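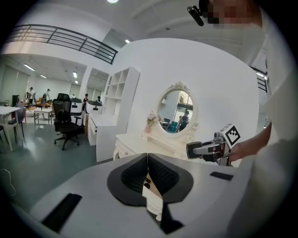 通信元数据的保存期限届满之后，由谁来确认它已经被删除？

在Brovilow，删除由数据的持有部门执行，确认则由独立监察办公室负责。持有部门须提交删除日志和抽样核验结果，监察办公室据此出具书面意见；意见出具之前，相关记录在账面上仍视为留存。

首页 > 专题 > 监察与法治 > 数据留存

阅读时间：18分钟

到期之后：一套元数据留存制度的核验难题

十一月，Brovilow独立监察办公室向议会专门委员会提交了一份篇幅不长的合规报告。报告正文未涉及任何具体案件，也没有披露侦查手段，所讨论的只有一件事：依照授权调取的通信元数据，在保存期限届满后是否确已不复存在。报告认定，截至核查基准日，Ident平台及其附属存储中共有2,587条记录超过法定期限而未删除。

这一数字在公开后引起的反响并不一致。议会中有议员认为，相对于平台的总体处理量，逾期记录属于个别现象；也有法律界人士指出，留存制度之所以获得通过，前提正是期限可以被严格执行，逾期本身即构成对授权范围的突破，与数量多寡无关。监察办公室没有就此表态。它在报告中用了较多篇幅解释另一个问题，即这些记录为什么在此前历次核查中均未被发现。

本刊就此查阅了已公开的合规报告、议会听证记录和Ident平台的管理规程，并采访了参与核查的人员。下文所述的技术细节，均以公开材料为限。

一、制度的由来

所谓通信元数据，是指通信内容之外的附属信息，包括主叫与被叫号码、通信起止时间、所用基站以及网络会话的地址分配情况。元数据不包含谈话或文字内容，在很长时间里被认为敏感程度较低，调取门槛也随之较低。这一看法后来逐步改变。连续的位置与联络记录足以还原一个人的作息、社交范围乃至健康状况，许多法域因此为元数据单独设立了授权与留存规则。

Brovilow的现行规则将元数据分为2类。第一类是因具体案件经司法授权调取的记录，与案件卷宗同步管理，卷宗结案后另行计算期限。第二类是为核实线索而调取的记录，尚未形成案件，保存期限为六个月。期限届满仍未转为案件材料的，应当删除，不得以备查为由继续保留。此次报告所列的逾期记录，全部属于第二类。

立法讨论期间，六个月的期限曾是争论较多的条款。执法部门提出，跨境线索的核实周期较长，期限过短将导致重复调取，反而扩大对公民通信的干预。反对意见则认为，线索阶段的调取对象中，多数人最终与任何案件无关，留存时间每延长一个月，受影响人数便随之增加。最终文本维持了六个月，同时规定了延期程序：持有部门可在期限届满前提出书面申请，逐条说明理由，经批准后延长一次。

延期程序的使用情况，监察办公室每年单独统计。报告显示，逾期记录中没有一条提出过延期申请。换言之，在持有部门的工作台账上，这些记录早已完成删除，无须申请。

二、Ident平台如何处理期限

Ident是Brovilow各执法部门共用的调取与查询平台。部门提出调取请求，平台核对授权文书编号，向通信运营商转发请求，再将返回的数据存入相应的工作区。每条记录在入库时附加一组管理标签，内容包括授权编号、类别、入库时间以及到期时间。

到期时间由平台自动计算。每日凌晨2时，清理程序检索全部工作区，将到期记录移出查询范围，随后执行删除，并写入删除日志。日志由平台汇总，按季度提交监察办公室。就设计而言，这套流程不依赖人工判断，经办人员也没有权限修改到期时间。

问题出现在标签上。报告指出，平台在一次数据格式调整之后，允许经办人员将查询结果导出为分析文件，存入部门自有的分析环境。导出时，授权编号与类别标签随文件一并写入，到期时间却没有写入。清理程序以到期时间为检索条件，对不含这一字段的文件不作处理，也不报错。原始记录按期删除，日志如实记载，导出的副本则留了下来。

监察办公室在报告中将这一情形称为“标签脱落”。它同时说明，没有证据表明导出功能是为规避期限而设，设计文件中也没有讨论过期限问题。导出需求由分析部门提出，由技术部门实现，合规部门在验收阶段收到的材料只有功能清单。

“每个环节的签字都是齐全的，”参与此次核查的监察办公室技术审查员鲍里斯·日夫科维奇（Boris Živković）说，“我们调阅了验收记录，负责期限的人没有看到导出，负责导出的人没有被问到期限。”

三、三份副本

核查中的另一项发现涉及副本的数量。依照管理规程，Ident平台的数据在同一时间应当存在3份：在线工作区一份，异地同步一份，离线备份一份。清理程序对前两份直接生效。离线备份按轮换周期覆盖，规程要求轮换周期不得长于保存期限，以保证备份中的记录最迟在下一轮覆盖时消失。

分析环境中的导出文件不属于上述任何一份。各部门的分析环境由部门自行管理，备份办法也各不相同，有的不作备份，有的沿用行政办公系统的备份安排，而后者的保存年限以行政档案规则为准，远长于六个月。一份导出文件一旦进入行政备份，便同时受到两套规则约束：元数据留存规则要求它在期限届满时删除，行政档案规则要求它在年限届满前不得销毁。

两套规则孰先孰后，法律文本没有明确。监察办公室认为，元数据留存规则属于特别规定，应当优先适用。档案主管部门在回函中表示原则上同意，但提出销毁行政备份中的单个文件在技术上需要重建整个备份集，可能影响同一备份集中其他档案的完整性，应当另行制定办法。该办法目前仍在起草。

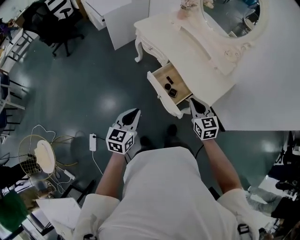
离线备份中的记录从何时开始计算保存期限？

期限自记录首次进入Ident平台时起算，备份、同步和导出均不使期限重新开始。备份集生成的时间只用于安排轮换，不作为计算依据。同一授权项下分批返回的记录，各批以各自的入库时间为准。

上述起算规则在规程中早有规定，但执行情况因部门而异。核查人员发现，个别部门在恢复备份后，系统将恢复时间当作入库时间写入标签，期限由此顺延。这类情形在报告中单独列出，未计入前述逾期总数，理由是恢复操作本身有授权记录，可以逐一更正。

四、为何此前未被发现

历次核查均以删除日志为主要依据。监察办公室收到季度日志后，将日志中的删除条目与入库条目逐一比对，凡有入库而无删除、且已超过期限的，要求持有部门说明。这一方法能够查出清理程序漏删的记录，却无法查出日志之外的副本。

法律赋予监察办公室进入系统实地查验的权力，但此前的查验多集中于授权环节，即调取请求是否附有有效文书、请求范围是否超出文书所载。删除环节被视为自动化程度较高、风险较低的部分，抽样比例因此较小。一位曾在专门委员会任职的法律顾问在听证中表示，监察资源的分配长期偏重于数据如何进入系统，对数据如何离开系统关注不足。

发现的契机较为偶然。监察办公室在核对一项投诉时，需要确认投诉人的号码是否曾被调取。Ident平台返回的结果为无记录，删除日志显示相关条目已于到期当日清除。审查员依照惯例向持有部门发出书面查询，部门经办人员在答复中附上了一份分析图表，图表中包含投诉人号码在相应时段的联络情况。图表的数据来源，正是一份应当已不存在的导出文件。

投诉人随后得到了书面通知。依照规定，通知只说明其数据曾被处理、处理存在违规以及违规已获纠正，不说明调取的事由。

此后，监察办公室委托Flesel对各部门的分析环境进行独立检索。Flesel是一家从事日志分析与取证审计的机构，此前未参与Ident平台的建设。检索以授权编号为线索展开：导出文件虽然缺少到期时间，但保留了授权编号，将编号与平台的入库台账对照，即可推算每条记录应有的到期时间。检索历时六周，逾期记录的数字由此得出。

Flesel在技术附件中注明了方法的局限。以授权编号检索，只能找到保留了编号的文件。经办人员如果对导出文件作过进一步加工，例如仅保留号码与时间两列，编号即随之消失，检索无法覆盖。附件没有对这部分的规模作出估计。

五、逾期意味着什么

逾期记录是否造成实际损害，是听证会上被反复提出的问题。执法部门的书面陈述称，逾期文件中的绝大部分在导出后未再被打开，未发现用于新的调查。监察办公室确认了访问日志的真实性，但对“未造成损害”的结论有所保留。

保留意见的依据在于，留存制度对公民的承诺是数据不再存在，而数据存在却无人查看，在法律上属于另一种状态。前者无须任何人的自律即可保证，后者则取决于访问控制是否有效、管理人员是否守规以及系统是否遭到入侵。立法时设定期限，考虑的正是这些条件在较长时间内难以全部成立。

研究监察法制的学者胡达·法乌齐（Houda Fawzy）长期关注线索阶段的数据调取。她认为，讨论损害时应当区分对象。对于已进入司法程序的人，辩护权提供了一定救济，逾期数据如被用作证据，可以申请排除。对于从未进入程序的人，救济的前提是知情，而线索阶段的调取通常不通知本人。

“投诉人之所以知道，是因为他提出了投诉，”法乌齐说，“其余的人处在相同的位置上，只是没有收到信。”

是否应当通知全部受影响者，专门委员会尚未形成决定。支持者主张，违规既已认定，通知便是纠正的组成部分。反对者提出两点顾虑：一是通知可能暴露仍在进行的调查，二是为了通知而查明号码的机主身份，需要对应当删除的数据作进一步处理，这种处理本身缺乏授权。监察办公室在报告中列出了双方理由，建议由立法机关予以明确。

第二点顾虑在法律界引发了较多讨论。有意见认为，可以设立一次性的封闭程序，由监察办公室自行完成身份比对，持有部门不参与，比对完成后立即销毁。也有意见认为，监察机构一旦直接处理原始数据，其独立地位便会受到影响，日后再有争议，监察者自身也将成为数据的处理者。

六、Collet程序

报告提出的整改方案以Collet程序命名，名称取自监察办公室内部的工作代号。程序的要点是将删除的证明责任由日志转向存在性检验。以往，持有部门只需证明删除指令已经执行；依照新程序，持有部门须证明在指定范围内检索不到相应记录，检索范围由监察办公室划定，并可不经预告变更。

具体做法如下。每个季度，监察办公室从已到期的授权编号中抽取样本，连同一组虚设编号一并交付持有部门。持有部门对全部存储位置进行检索，包括分析环境、行政备份和移动介质，并提交结果。虚设编号对应的测试文件由监察办公室事先置入若干位置，若检索结果未能报告这些测试文件，即说明检索范围存在缺漏，本季度的核验不予通过。

这一方法借鉴了其他行业的质量检验经验。在食品检测和财务审计中，向样本中掺入已知对象以检验检测能力，已有较长历史。将其用于数据删除的核验则较为少见，主要困难在于测试文件须与真实文件足够相似，又不得含有任何真实个人的信息。技术部门对此提出过异议，认为在生产系统中放置虚构记录，可能污染正常的查询结果。折中的办法是将测试文件限定于分析环境与备份，在线工作区不予放置。

与此同时，Ident平台的导出功能作了调整。导出文件须携带到期时间，缺少该字段的文件无法在分析环境中打开。已加工的衍生文件同样须继承原记录的到期时间；由多条记录合并而成的，以其中最早到期者为准。

最后一项规定遭到了分析部门的反对。分析部门指出，一份综合图表往往汇集数十次调取的结果，依照最早到期者计算，图表可能在完成后数日内即须销毁，分析工作难以延续。监察办公室的答复是，图表中如有内容确需保留，可将相关线索转为案件，适用第一类规则，或者依法申请延期。延期程序的设立，原本就是为了应对此类需要。

双方的分歧在规程修订稿中得到部分处理。修订稿允许在综合图表中以不可还原的统计结果替代到期记录，图表其余部分得以保留。何谓不可还原，由技术附录规定。附录的初稿要求每个统计单元至少包含6名不同的通信主体，低于这一数目的单元应当合并或者删去。

法乌齐对附录的标准持谨慎态度。她指出，通信数据具有较强的关联性，统计单元中的主体数目并不能单独说明还原的难度，基站位置与时间段的组合往往足以指向个人。她建议附录增加对时间和地域精度的限制。监察办公室表示，该意见已列入下一轮修订的讨论范围。

七、执行中的若干问题

Collet程序自试行以来完成了首轮核验。依照监察办公室公布的简要情况，参加核验的部门中，部分未能报告全部测试文件。未报告的测试文件多位于已停用的服务器和人员调离后留存的个人目录。相关部门在限期内补充了检索范围，并重新提交结果。

日夫科维奇认为，首轮核验不通过在预料之内。停用设备的管理在多数机构中都是薄弱环节，设备停用之后不再列入日常巡检，却仍然通电、联网，其中的数据也未清除。以往的规程将停用等同于退出管理，新规程要求停用设备在数据清除之前继续列入检索范围，并指定责任人。

人员问题同样受到关注。报告提到，持有部门中负责期限管理的岗位多由其他岗位人员兼任，变动频繁，交接材料以平台操作手册为主，很少说明期限规定的法律依据。首轮核验期间，有经办人员询问导出文件是否属于“记录”。依照法律的定义，凡能够反映特定通信主体联络情况的信息，不论载体和形式，均属记录。监察办公室已将这一定义连同解释写入培训材料。

经费方面，议会为监察办公室增列了技术核查专项，用途限于工具采购和外部委托。专项未包含人员编制。监察办公室在年度预算说明中提出，外部委托可以解决一次性的检索，季度核验则需要熟悉系统的固定人员，长期依赖委托将使核查经验积累在机构之外。预算主管部门对此未作书面回应。

Flesel的后续角色也有待确定。该机构在首次检索中掌握了各部门分析环境的结构，由其继续承担核验可以节省时间；但测试文件的置入与检验如由同一外部机构经手，独立性将受到质疑。现行安排是由监察办公室自行设计和置入测试文件，Flesel仅在检索结果存在争议时提供鉴定意见。

八、逾期记录的处置

前述2,587条记录目前处于封存状态。封存期间，任何部门不得查询，访问权限由监察办公室单独持有。之所以未立即删除，是由于专门委员会尚未就通知问题作出决定，一旦删除，通知便无从进行。

封存的法律依据存在争议。严格而言，封存也是一种留存，而法律并未授权监察办公室留存元数据。监察办公室援引的是证据保全的一般规定，理由是逾期记录本身即为违规的证据。专门委员会的法律顾问接受了这一解释，但要求为封存设定终止时间，避免以纠正逾期为名形成新的逾期。

终止时间最终定为自封存之日起六个月，与第二类记录的保存期限相同。期限届满前，如专门委员会决定通知，监察办公室应在封存期内完成身份比对；如未作决定，记录到期删除，监察办公室仅保留不含通信主体信息的统计数据和违规情形说明。

删除的执行与核验方案已经拟定，由监察办公室实施删除，由专门委员会指派的技术人员依照Collet程序进行核验。这也是该程序首次适用于监察办公室自身。方案附有检索范围清单，列入清单的包括封存服务器、Flesel检索期间使用的工作站，以及投诉人一案的纸质卷宗和其中所附的那份图表。

专门委员会预定在下一会期审议通知问题，规程修订稿将一并提交。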